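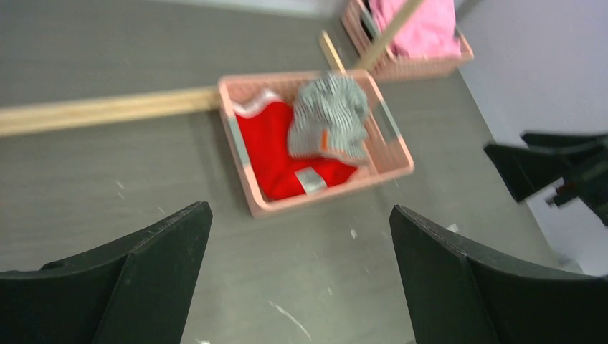 분홍 바구니에 담긴 빨간 옷

집에서 만드는 생강 소다, 자주 묻는 질문

Skinbridge 부엌 노트 | 최종 수정 2026년 4월 8일

생강 소다 글을 올린 뒤로 질문이 정말 많이 왔어요. 이렇게 많은 분이 집에서 탄산을 키우고 계신다니 너무 신나요! 자주 겹치는 질문을 한데 모았습니다. 새 질문이 오면 계속 덧붙일게요.

진저 버그가 뭔가요?
생강과 설탕, 물만으로 키우는 발효종이에요. 생강 껍질에 붙어 있는 야생 효모와 유산균이 설탕을 먹으면서 기포를 만들어 줍니다. 사워도우를 키워 보신 분이라면 금방 감이 오실 거예요. 한 번 잘 키워 두면 과일 소다도, 허브 소다도 마음껏 만들 수 있고 페트병 탄산음료를 살 일이 확 줄어요.

시작할 때 비율은 어떻게 되나요?
저는 물 400ml에 잘게 썬 생강 두 큰술, 설탕 두 큰술을 넣고 시작합니다. 그다음부터는 매일 생강 한 큰술, 설탕 한 큰술을 더 넣고 잘 저어 주세요. 닷새쯤 지나면 저을 때 쏴 하는 소리가 나는데, 이 소리가 얼마나 반가운지 몰라요!

생강은 꼭 유기농이어야 하나요?
꼭 그렇지는 않지만 성공률은 확실히 높았어요. 수입 생강 중에는 방사선 처리를 한 것도 있어서 효모가 거의 살아 있지 않을 수 있거든요. 저는 Cumach 장터에서 흙 묻은 햇생강을 사다가 물에 살살 헹구기만 하고 껍질째 씁니다. 9월 말부터 나오는 햇생강은 향이 정말 좋으니 꼭 한번 써 보세요.

설탕 대신 꿀이나 스테비아를 써도 될까요?
스테비아나 에리스리톨은 효모가 먹지 못해서 발효가 안 됩니다. 꿀은 되긴 하는데 속도가 느리고 맛이 들쭉날쭉했어요. 발효종은 설탕으로 키우고, 나중에 소다 원액을 만들 때 꿀을 섞는 쪽을 추천해요. 원당을 쓰면 색이 진해지고 캐러멜 같은 향이 살짝 돕니다. 저는 이쪽이 더 좋아요. 다만 꿀이 들어간 소다는 돌이 안 된 아기에게 주시면 안 됩니다.

며칠이 지나도 기포가 안 올라와요.
제일 먼저 온도를 봐 주세요. 방 온도가 18도 아래면 꽤 굼뜹니다. 저희 집도 겨울에는 두 배 가까이 걸려요. 냉장고 위나 밥솥 옆처럼 은근히 따뜻한 자리로 옮기고 하루 두 번 저어 보세요. 수돗물의 염소 때문일 수도 있으니 물을 끓여 식혀 쓰는 것도 방법이에요. 그래도 일주일 넘게 조용하면 생강을 바꿔서 새로 시작하는 게 빠릅니다.

표면에 하얀 게 생겼는데 버려야 하나요?
얇고 매끈한 막이라면 보통 산막효모예요. 걷어 내고 밥을 주면 대개 회복됩니다. 보송보송한 털이 있거나 초록, 검정, 분홍빛이 돌면 곰팡이니까 아깝더라도 전부 버리고 병을 열탕 소독하세요. 냄새가 이상할 때도 마찬가지예요. 헷갈리면 버리는 쪽으로 하시면 됩니다.

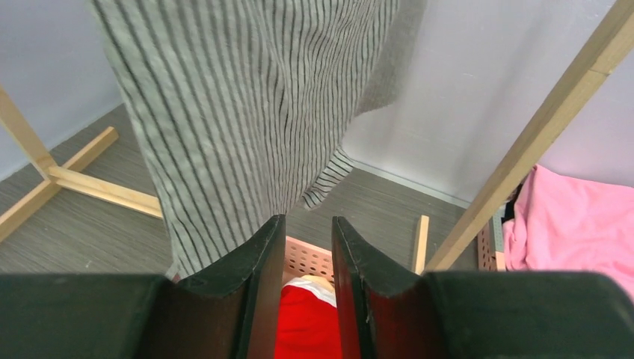 소다는 어떤 순서로 만드나요?
물에 생강과 설탕을 넣고 끓인 뒤 완전히 식힙니다. 뜨거울 때 발효종을 넣으면 효모가 다 죽으니 여기서만큼은 느긋하게 기다려 주세요. 식은 원액에 레몬즙과 거른 발효종을 넣고 병에 담아 실온에 이틀에서 사흘 두면 끝! 발효종은 원액 한 컵에 한 큰술이면 넉넉해요. 복숭아 껍질이나 사과 속을 원액에 같이 끓여도 향이 근사합니다. 버리던 것들이 이렇게 맛있어져요.

병은 무엇을 써야 안전한가요?
압력을 견디도록 만든 스윙톱 유리병을 쓰세요. 장식용 유리병이나 네모난 병은 터질 수 있어서 절대 안 됩니다. 저는 Beddoe 병을 쓰고 있고 한 병에 최대 700ml까지만 채워요. 위쪽 공간은 손가락 두 마디쯤 꼭 남기시고요. 실온에 둘 때는 매일 한 번 뚜껑을 살짝 열어 가스를 빼 주세요. 처음이라 불안하시면 집에 있는 탄산음료 페트병을 씻어서 다시 쓰는 것도 좋아요. 눌러 봐서 딱딱하면 냉장고로 보낼 때가 된 거예요.

건더기는 어떻게 거르나요?
종이 필터는 필요 없어요! Olley 스테인리스 거름망 하나로 계속 쓰고 있고, 없으면 촘촘한 면포도 괜찮습니다. 면포는 쓰고 나서 바로 찬물에 헹궈야 설탕물이 굳지 않아요.

걸러 낸 생강은 버리나요?
아까워요, 버리지 마세요. 잘게 다져서 쿠키 반죽에 넣거나 말려서 차로 우려 드세요. 저는 불고기 양념에도 넣어 봤는데 대성공이었어요. 그래도 남으면 퇴비통으로 갑니다.

알코올이 생기나요?
발효 음료라서 조금은 생깁니다. 짧게 발효하고 바로 냉장하면 적은 편이지만, 집에서 만든 것은 수치를 장담할 수 없어요. 아이나 임신 중인 분, 술을 피해야 하는 분께는 권하지 않습니다.

여행 갈 때 발효종은 어떻게 하나요?
뚜껑을 닫아 냉장고에 넣고 일주일에 한 번 생강과 설탕을 한 큰술씩 주면 돼요. 더 길게 비울 때는 이웃에 나눠 주세요. 저도 그렇게 떠나보낸 발효종을 나중에 다시 얻어 온 적이 있는데, 저희 집에 있을 때보다 훨씬 팔팔해져 있더라고요.

완성된 소다는 얼마나 두고 마실 수 있나요?
냉장고에서 일주일 안에 드시는 걸 권해요. 냉장 중에도 발효는 천천히 이어지니 중간에 한 번씩 가스를 빼 주시고, 열 때는 싱크대 위에서 병을 기울이지 말고 열어 주세요.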